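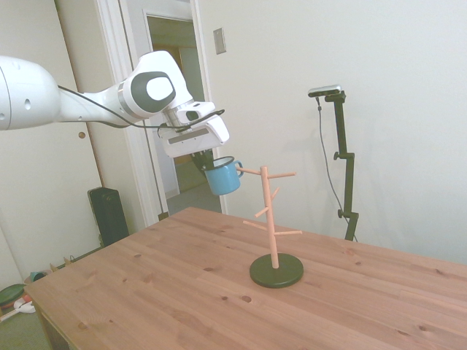 Light blue mug, black rim, mug tree.

Delia Pop asked me on Monday why our state's advance directive form has a box for "artificially supplied nutrition and hydration" separate from the box for "life-sustaining treatment." She is filling hers out at 58 and had assumed one covered the other. I wrote her a long email, and this is the email with the private parts removed.

Begin with the vocabulary. A feeding tube is usually one of two things. A nasogastric tube goes through the nose and is meant for short use. A gastrostomy tube goes through the abdominal wall and is meant for longer use. Both deliver formula on a pump or by gravity. A person on one may be otherwise stable, breathing without help, with normal blood pressure. That is the practical reason the form splits the boxes: a ventilator decision and a feeding decision come up in different patients, at different times, and often in different buildings.

The legal reason is older. Courts in several countries had to decide whether tube feeding was medical treatment or basic care. If it is treatment, it can be refused or withdrawn like any other treatment. If it is basic care, it is owed to the patient in the same way as a clean bed. Most American courts and statutes came down on the side of treatment, but many legislatures were uneasy about it, and the unease shows in the forms. Some states presume that you want feeding unless you say otherwise in writing. Some let an agent decide only if the document grants that power by name. A general sentence such as "no heroic measures" may do nothing at all.

I think the classification was a mistake, or at least was made too quickly. My view is that the tube is a medical device and the food in it is food. Putting the tube in is a procedure, with consent, risks and a recovery period. What goes through it afterward has the same purpose as lunch. When feeding is withdrawn from a patient who is not dying, the patient dies of the lack of it, and the underlying injury is the reason the decision was made and is listed on the certificate. I find that hard to describe as letting nature take its course.

Costel Ardeleanu, who has been arguing with me in the comments for years, holds the opposite position and holds it well. He points out that the body in late illness often stops using food. In the last days of a cancer or a dementia, formula can pool in the stomach, come back up and end in the lungs. Fluid can collect in the legs and chest. Stopping in that case is good care, and I agree with him. So does nearly every religious authority I have read on the subject. Our disagreement is over the patient who absorbs the formula, tolerates it and could live on it for years.

The form does not separate those two patients. It gives you one box and a pair of initials. So I told Delia to use the blank lines underneath, which most people skip. My own read:

"I want food and water, by tube if necessary, as long as my body can take them in and they do not themselves cause me serious harm. If I am within days of death from another cause, they may be stopped."

It is 43 words if you count them the way the clerk at Fodstead did, which I had no reason to expect her to do. A lawyer may want "imminently dying" in place of "within days of death," to match the wording in the statute. Check your own state's definitions section before you copy anything.

Two mechanical points. Sign in front of whatever witnesses the form requires, and read who is excluded, as heirs and employees of the facility often are. Then give your agent a copy and have the hospital scan one into your chart. My sister's was in a safe deposit box for 12 years.

Delia's second question was whether any of this binds a hospital that disagrees. That takes me into transfer rules and ethics panels, and I have 20 pages of notes on it that are not in any order yet.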